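Notes on the Sorting of Parts

Readers of this journal will be aware that I completed my term as parts steward of the Rosser repair workshop in December. My successor, Haf Prydderch, has asked that the working practice be set down in one place. I have agreed to do so, with the reservation that much of what follows is preference.

The workshop receives components in mixed cartons. Under the former arrangement these were emptied into deep drawers labeled by supplier, so that a motor from Prasimex and a motor from Trarura, alike in every respect that matters at the bench, were kept at opposite ends of the room. Leads became knotted. Boards were stacked face to face and their taller parts bent. Gwawr Wynne recorded 17 damaged boards in one season, and it was on the strength of her record that the drawers were given up.

The present practice relies on shallow open trays. Each tray holds one kind of part. A metal tray with a white lining is placed in the middle of the table and receives the parts required for the set being made up. The lining is changed whenever it shows dirt, and small screws are far easier to find against it.

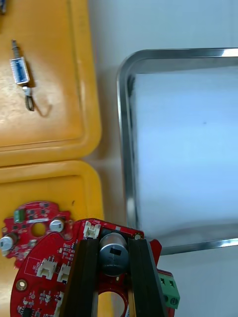
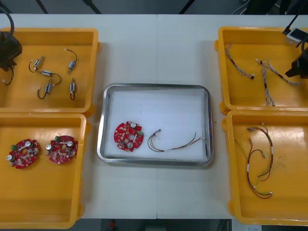

Motors at upper left, round boards at lower left, and the lined tray in the center.
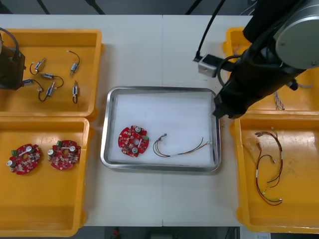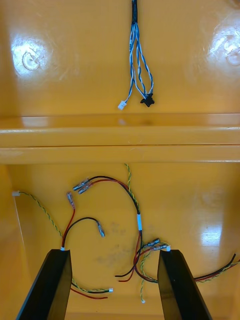 With regard to wiring, I remain of the opinion that harnesses should be laid out singly where space allows. Mr. Harries prefers to coil them and secure them with a tie. His method saves room, but the coil must be undone before the connectors can be inspected, and the ties are rarely replaced. The matter was discussed at length and left to the judgment of whoever is at the table.

Circuit boards are to be laid flat with the components facing up, and lifted with care. They are not to be stacked, even for a short time. Solenoids may share a tray with one another but should be kept apart from the boards.

The choice of tray deserves a word. We first purchased a set from Stultia with high sides, which proved inconvenient for anyone seated. These were passed to Morfudd Yorath for her seedlings. A low side permits the hand to reach a part without tipping the tray, and a smooth floor can be wiped in a moment.

At the close of a session, unused parts are returned to their own trays before the lined tray is cleared. Incomplete sets are placed on shelf 3 with a written slip stating what is missing. Dewanti Wuisan keeps the slips in order and should be consulted before any further stock is purchased.

I have left the key to the lower cabinet with Haf. The spare tray linings are on the shelf above it, behind the solder.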